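This site uses cookies to remember your settings. Accept | Manage preferences
Search news releases... Go
Poria Technical College Students Take Two-Arm Cloth Folding Project to Regional Contest

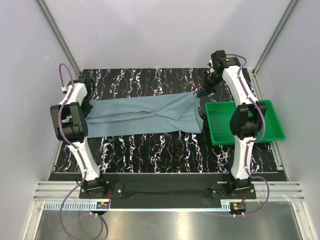

PORIA, March – The automation class at Poria Technical College will enter a two-arm cloth handling cell in the Stojanovska Student Automation Contest, the college said. The entry was built over two semesters by a team of 8 students under the project name Mukier.

The contest task requires a cell to pick up a rectangular cloth, spread it, fold it twice and place it in a tray. Each run is limited to 120 seconds. Points are deducted for folds out of line and for any cloth dropped outside the work area.

Soft materials remain difficult to automate. A cloth does not hold its shape when lifted, and its position after each move must be measured again. The Mukier team addressed this by gripping the cloth at both ends and applying tension before the first fold. Grip force and arm speed are set separately for each stage.

Students recorded 187 practice runs by operating the arms by hand control. Of these, 175 were kept for training the control software. The remaining runs were removed after review, mainly for late grip release.

Work was divided between a mechanical group, a wiring group and a software group. Course credit is based on the test log and a written report – contest placing has no effect on grades.

Cerness, a local supplier of machine parts, provided bench space and a grant for materials. The college will publish the wiring drawings and the test log after the contest.

Media inquiries: Poria Technical College, Office of Communications.

Comments (3)

gearbox_dad: Is the contest open to the public or only to families?

tmk44: Does the two-fold rule apply to the junior division too? The rules page only lists one.

rowan_p: Please post the log as a plain spreadsheet. Last year's was a scan and could not be searched.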